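Progress report: Rakena desktop speaker project, covering the work through March

Hi Naheed,

You asked for something you could read over coffee instead of the usual spreadsheet, so I'm writing this one the way I'd tell it to you. The spreadsheet is still on the shared drive if you want it, and the numbers in it match the ones in this report (I checked twice after last time).

The big news first: the second round of Rakena cabinets came in and they sound so much better! You remember how the first ones buzzed on anything with a low bass line. We braced the back panel, moved the port down a little, and swapped the foam gasket for a denser one from Mitex. I played the same sweep through the old box and the new one back to back, and the buzz at the low end is gone at normal listening levels. Crank it all the way up and there's still a faint rattle from the cable clip inside the left satellite. I think a dab of glue will do it, but I want to try it on a few more units before I promise anything.

Listening tests went well too. We had 40 people sit down with the Rakena and the older Hemitz set, with the covers on so they couldn't tell which was which. I'll send the full comments separately, but the short version is that people liked the vocals on ours and kept asking for a bit more warmth in the middle. I agree with them. I've already nudged the crossover and it's a nice change, though it makes the desk placement fussier than I'd like.

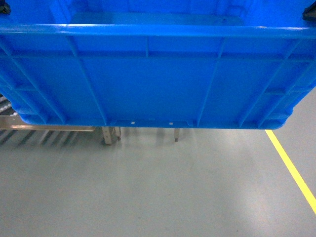 The volume knob is the part I'm least happy with. It feels great in the hand, but the encoder skips steps if you turn it fast, and two of the testers noticed without my saying a word. Simance says it's a firmware thing on their end and sent a patch. I loaded it and it helped, but it didn't cure it. I've asked them for the next revision of the board and they owe me a date.

Money: we've spent $934 on parts this period, most of it on drivers and the new gaskets. I had a bit set aside for a better measurement mic and haven't touched it, because the old one is holding up fine once I calibrate it in the morning. Shipping was higher than I'd planned. I ordered the grilles separately from the cloth, which was dumb, and I won't do it that way again.

Testing hours came to 191, and yes, that's more than we talked about. A good chunk went into chasing a hum that was coming from a cheap power strip under my own bench. I'm a little embarrassed, but at least we know the amp is quiet!

What's next: glue the clips, settle the crossover, get the new board from Simance, and write up the setup guide so a regular person can hook this up without calling me. I'd also love your okay on the darker grille cloth. Samples are on your desk, the one on the left is my favorite.

Call me if anything looks off.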